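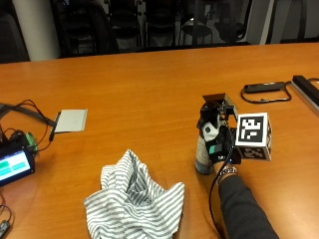

3.2 Table surface and glare

Sessions at the Wernport site were held in a meeting room with the ceiling lights on. Glare was rated for each of the 300 trials by Symonenko and Yoshida. Ratings were highest on bare parts of the tabletop. In Figure 2 the overhead lights leave two white ovals on the wood, while the patterned cylinder lying to the left keeps its dark patches and blue end. Colour labels were checked again in March. 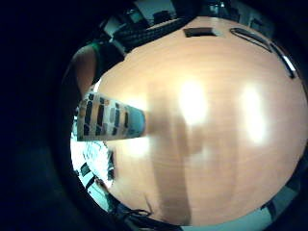
Figure 2. Cylinder and reflections on the tabletop.

Glare ratings were kept apart from the handling scores. In Figure 2 the shadow between and below the reflections was rated as unaffected.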